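Chapter 7
Dried Beans, Start to Finish

I put off writing this chapter longer than any other in the book. Beans are the food I cook most at home and the one I've messed up in the most ways, so I had far too many notes (two shoeboxes, plus whatever was written on the inside of my pantry door). What follows is the version I teach in the Ollham kitchen, trimmed down so you can read it before your first lab. 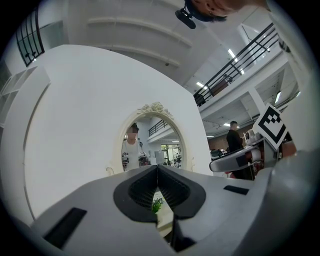 Priswood College, Department of Culinary Arts and Foodservice

If you grew up with cans, you may be wondering why we bother. I like cans! I have cans in my pantry right now. But a canned bean has already been cooked and salted by somebody else, and all you can do is warm it up and put things on it. When you start with a dry one you get to choose how soft it ends up and what it tastes of, and you also get the broth, and I'd make beans for the broth alone. My grandmother drank hers out of a coffee mug with black pepper on top, standing at the stove.

You should have read Chapter 6 on simmering before this. If you skipped it, go back at least for the section on telling a simmer from a boil by looking at the surface, which I'm going to lean on without repeating.

What we'll cover

We begin with buying and sorting, then soaking, then the pot itself. After that come salt and acid, which get their own section, and then cooling and storage. The recipes are at the end, with the class favorite first: white beans with sage and a frightening amount of garlic. Lentils and split peas are in Chapter 8. They cook so differently that lumping them in here confused everybody the year I tried it.

Words you'll need

Hard seed: a bean that stays firm no matter how long you cook it, usually one that was stored badly.
Pot liquor: the cooking liquid, seasoned and kept. I say broth. Same thing.
Quick soak: boiling water, a short boil, then an hour off the heat with the lid on.
Creamy: how the inside feels when the bean is done. There should be no chalk in the middle when you press it against the roof of your mouth.

Why old beans misbehave

A dried bean keeps for years in the sense that it won't make you sick, and that fools people. The seed coat toughens with age, and so does the material that glues the cells together inside. Warm, humid storage speeds all of this up. I once cooked a bag of black beans from the back of a cupboard over the oven, the worst spot in any kitchen, and after a whole afternoon they still rattled when I stirred them. I ate toast that night.

So buy from a store that sells a lot of beans, and write the month on the jar. My January jar of pintos cooked up tender in a little over an hour and a half. The older ones beside it needed almost double that and split their skins on the way. You'll try the same comparison in Lab 7, with two batches from the Flurkov mill store that our supply room labels "new" and "not so new." 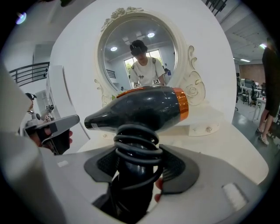
Figure 7.1. Hair dryer on a white vanity table, with an oval mirror behind it.

To soak or not to soak

People get heated about this one. I was taught to soak everything overnight, and for years I did it without asking. Then Myung-ja Koo, who ran the evening section before I did, put a soaked pot and an unsoaked pot side by side and made me taste them blind. With black beans I picked the unsoaked pot, and I was a little annoyed about it. The broth was darker and had more going on. With chickpeas I went the other way, and I still soak chickpeas every single time.

My rule now is that big or thick-skinned beans get a soak and small ones go straight into the pot. A soak saves some 40 minutes on chickpeas in our lab kettles, though your stove at home may tell you something else. If you do soak, salt the water. A well-salted soak softens the skins and seasons the bean as it swells, and you'll have fewer blowouts. Drain, rinse, start with fresh water.

One real warning before we go on. Red kidney beans carry a natural toxin that has to be destroyed by a full, rolling boil. A slow cooker on low may never get there, and half-cooked kidney beans can make you sicker than raw ones. Soak them, throw out the soaking water, then boil them hard for at least half an hour before you turn the heat down. I don't bend on this and your lab partner shouldn't either.

Before you read on

Taste something for me. Open a can of plain white beans, rinse a few and eat them cold. Write down whatever comes to mind, even if it's only "salty" or "mushy at the edges." Keep the page. We'll come back to it at the end of the chapter, when you have your own pot to put next to it.

You'll also want to pull out the pot you plan to use. Heavy and wide beats tall and thin, and it should hold the beans with a good few inches of water over them. Mine is a chipped old Tymoshchuk that weighs more than my cat. Leave the lid where you can reach it.

7.1 Buying and Sorting

Spread the dry beans on a sheet pan in a single layer and tilt it toward the light. You're looking for pebbles first, then shriveled beans, then anything with a pinhole in it.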